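**Budget for a second folding cell – wrist camera or overhead?**

**rgiraldo**
We have one Halcombe arm on garment folding and want a second by July. Quote from Pratier is 182 per month for the wrist camera kit on lease, 118 for a fixed overhead one. Money is tight. Is the wrist camera worth it?

**jalex_fan**
No. Overhead sees the whole shirt. Put the difference into spare gripper pads, we go through 25 a year.

**C. Hayes**
Disagree. Overhead is fine for flat towels. With a hooded or bunched piece you need to see under the folds, and from above you mostly get the top layer. I'd pay the extra.

**jalex_fan**
You can shake it flat first. Cheaper than a lease.

**C. Hayes**
Shaking adds some 5 seconds a piece. Work that out over a shift before you call it cheap.

**rgiraldo**
Our pieces mostly arrive bunched. Wrist view from the current cell:
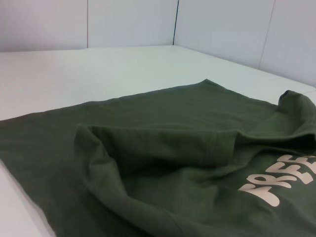

*Green garment on the white table, part flat, part bunched. Print reads "FREE" at lower right.*

**C. Hayes**
The dark gap under that standing flap is what I mean. Ask Pratier if they do a trial month.

**jalex_fan**
Fair, but the far side of the cloth is at a bad angle from there. I'd still get the overhead price in writing – you may end up wanting both.

**rgiraldo**
Both is 300 a month, so not this year. I'll ask about the trial on Saturday.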